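Utum Helpdesk
Ticket 7200: Stock labels printing one line too low
Status: Resolved
Opened by: Trinity Obi, Dimstead site
Handled by: Maricica Iordache
Opened: September 28, 2023

Original report

Shelf labels from the stores printer are coming out with the text shifted down. The part number sits where the bin code should be and the barcode runs over the gap on to the next label. The scanner won't read it. It was fine before the new rolls went in. I've turned the printer off and on and reloaded the roll twice. We have 200 labels to get out for the shelf move, so I need this sorted or a way round it.
Trinity

Reply, Maricica

Thanks. Please send me the following:
the label size printed on the side of the roll
the label size shown in Skilto under Printing, Templates
whether the test page from the printer's own menu is also shifted

Please don't change the top margin in the template yet. If the fault is in the printer, you would have to change it back afterwards.

Reply, Trinity

Roll says 29 mm high. Skilto also says 29. The test page is shifted as well, by the same amount as the labels. I tried an old part roll I found in the drawer and that one prints properly.

Reply, Maricica

That rules out Skilto. The printer finds the start of each label by looking for the gap, and the new rolls probably have a different gap from the old ones. Can you measure it on both?

Reply, Trinity

Old roll 2 mm. New roll 3 mm. Both were bought from Villanueva under the same order code.

Steps taken

1. Cleared the print queue on the stores PC. There were 11 jobs waiting, all of them repeats of the same shelf.

2. Loaded the new roll and moved the guides in until they touched the paper. Ran the gap calibration by holding the feed button until the light flashed twice. The printer fed several blank labels and stopped. Test page still low, but by less than before.

3. Checked the gap setting in the driver. It was fixed at 2 mm, so it was overriding the calibration. Changed it to 3 mm, saved, restarted the print service and calibrated again. Test page correct.

4. Printed seven labels from Skilto for the first bay. All seven lined up and all scanned. Trinity then marked out the bin positions in tape before sticking any labels down. 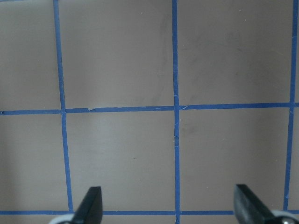 5. Printed the rest of the batch in four lots, with a scan check on the first and last label of each lot. No misreads.

Cause

Gap height on the new rolls differs from the old ones. The driver had a fixed value left over from when the printer was set up.

Follow-up

Maricica to ask Villanueva whether the 3 mm gap is permanent. If it is, the other Dimstead printer will need the same change.

Trinity to throw out the old part roll so it doesn't get loaded by mistake.

Last comment, Trinity

Old roll is in the bin. Labels are all up except the top shelf, where I need the tall steps. Fine to close this.

Ticket closed by Maricica Iordache.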